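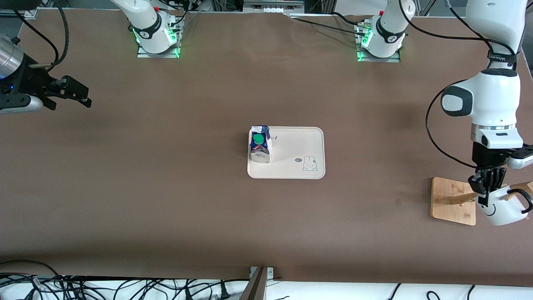 Mug stands, then. We had 28 mugs in one cupboard and used the same few every day, so in August I bought a wooden stand and got strict.

1/ Everything came out. Chipped ones went first, then the free ones from trade fairs. Kept 21, most of them in a box under the stairs.

2/ The white one with the smiley face stays out. Black handle, holds a proper amount of tea.

3/ Check the handles before you buy a stand. Thick ones won't go over a short peg. I sent a Gostik one back for that.

4/ Put the heavy mugs on low and opposite each other. Mine leaned until I did.

5/ Dry them first or the drips mark the wood. I oil the stand twice a year.

6/ The cupboard now has the teapot and the big Fagerlund bowl in it. Tea towels next, there are far too many.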